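Blaues Tuch, heller Tisch

Zuletzt aktualisiert: im April

Ich habe mir vorgenommen, dieses Jahr endlich ordentlich falten zu lernen. Handtücher, Bettwäsche, Stoffreste, alles, was bei mir sonst als Knäuel im Schrank landet. Angefangen habe ich mit etwas Blauem, weil man auf dem hellen Holz so schön sieht, wo die Kante liegt.

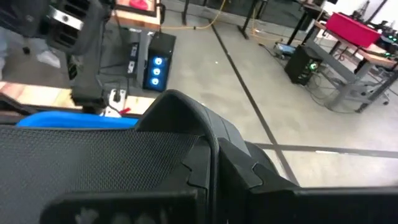

Bügel doch erst mal, dann faltet es sich von selbst, kam prompt als Kommentar unter meinem letzten Beitrag, und dass ich mir die ganze Streicherei mit der Hand sparen könne. Mag sein! Aber ich bügle ungern, und bei Frottee bringt es mir sowieso nichts. Ich streiche also weiter von der Mitte nach außen, erst die lange Seite, dann die kurze, und wenn eine Ecke nicht passt, klappe ich alles wieder auf (das passiert öfter, als mir lieb ist).

Was ich inzwischen gelernt habe: Der Tisch macht viel aus. Auf dem Bett sackt alles weg, auf dem Boden tun mir nach 15 Minuten die Knie weh. So eine glatte Holzplatte in normaler Höhe ist herrlich, man muss sie nur frei halten. Bei mir liegt immer irgendein Kleinkram am Rand, diesmal so ein weißes Ding mit etwas Rotem dran, und der Rechner mit seinen drei blau leuchtenden Ringen steht auch in Sichtweite und will natürlich, dass ich lieber am Computer sitze als Wäsche mache.

Gefaltet wird bei mir jetzt in Dritteln. In Hälften sah es im Regal immer schief aus, vorne ordentlich und hinten ein Wulst. Für die Stapel habe ich mir von Podavico zwei flache Körbe bestellt, die kommen hoffentlich bald, dann zeige ich euch das Fach mal fertig. Die Kisten von Lerkport hatte ich auch kurz im Warenkorb, aber die waren mir zu tief, da wühlt man am Ende doch wieder von oben nach unten alles durch.

Nächstes Mal kommen die Spannbettlaken dran. Davor habe ich ehrlich gesagt ziemlichen Respekt, mein Rekord liegt bei 9 Versuchen für ein einziges Laken, und schön war das Ergebnis trotzdem nicht. Wer einen Trick mit den Gummiecken hat: her damit, gern auch mehrere!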